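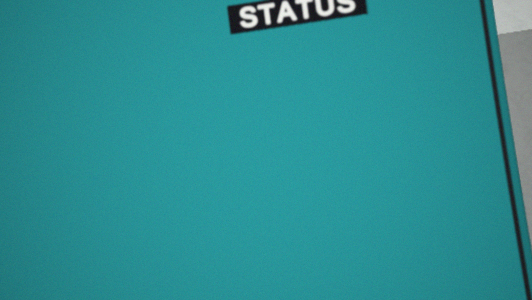

Terkirero panel episodes - README

G'day, and thanks for grabbing this. Terkirero is a set of simulated episodes for training a policy to work with control panels. I put it together with Aurel Nedelcu, who wrote the renderer settings and most of the replay code. I did the driving, so blame me for the wobbly ones.

What you get

There are 914 episodes, split across 3 tasks (reach, press, return to rest). Each episode folder has the rendered frames, the joint positions and a short text instruction. Frames and joints are both logged at 60 Hz, so you shouldn't need to resample anything.

How I collected it

Everything was teleoperated inside Bolleo, our simulator. I'd reset, read the instruction aloud, do the task and save. The start pose and the panel's colour and angle get shuffled at every reset - lighting too, but only a little. If I bumped something I usually kept the episode and set "clean" to false in the metadata, so filter on that if you only want tidy behaviour!

Known problems

Close-up views can be grainy and the lettering goes soft. I've left them in on purpose, and cropped labels are common as well. In 6 episodes the instruction file is blank (they're listed in missing.txt).

Changes

June 4, 2018 - fixed the gripper sign, which was flipped in the Pascu split. Please re-download if your copy is older.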